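4.2 Visual sorting of reclaimed softwood

The boards used in this part of the study came from two sources. The first was a house clearance at Hafstein, where interior partitions had been taken down and stacked under cover. The second was the Mandwood yard, which sells mixed softwood by the pallet and keeps no record of where each piece was used before. Both lots were stored in the same unheated shed from October until testing began, with spacers between the layers so that air could move through the stacks.

Before any mechanical work, each board was brushed, stripped of nails and sorted by eye. We followed a simple scheme with 3 classes. Class A boards had straight grain along the full length and no knots on the wide faces. Class B boards could have small, tight knots as long as the grain on either side stayed close to straight. Class C took everything else, including boards with old bolt holes, splits at the ends or deep stains from metal fasteners. Two sorters worked separately and compared their sheets at the end of each session. When they disagreed, the board went into the lower class.

Most of the disagreements were about marks and not about grain. A stain left by a fastener and a small knot can look much alike on a weathered face, and planing settles the matter only if enough wood can be removed. Boards from the Mandwood yard were harder in this respect, as many had been painted and stripped at least once. We planed a short strip on doubtful boards — never more than was needed to see clean wood — and sorted them again. Roughly 15 percent of the boards changed class after this step, nearly always from C to B.

Test pieces were then cut to a length of 1000 mm and marked on one end with the class and source. The offcuts were kept for moisture readings.

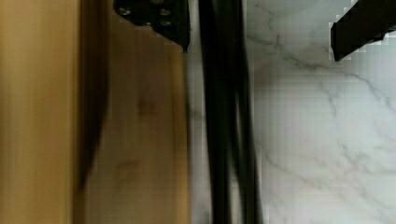

Figure 3. Light wood with straight grain and faint marks on one face.

Color was left out of the scheme, although both sorters said it affected their first impression of a board. Old softwood darkens unevenly, and the side that faced a window may be quite different from the side that faced a wall. Even a single piece can show several tones, as in Figure 3, where a honey-yellow strip lies near a paler face with a pinkish cast. The two brownish marks on that face are soft-edged and could be small knots or stains, and marks of this kind were the usual cause of a second look. Lighting in the shed was kept the same for all sessions, with the lamps set to one side so that raised grain and shallow dents would cast a shadow.

The sorted boards were passed to the bending tests described in Section 4.3. Class C pieces with splits longer than the width of the board were left out, and the remaining ones were tested with the worse face down.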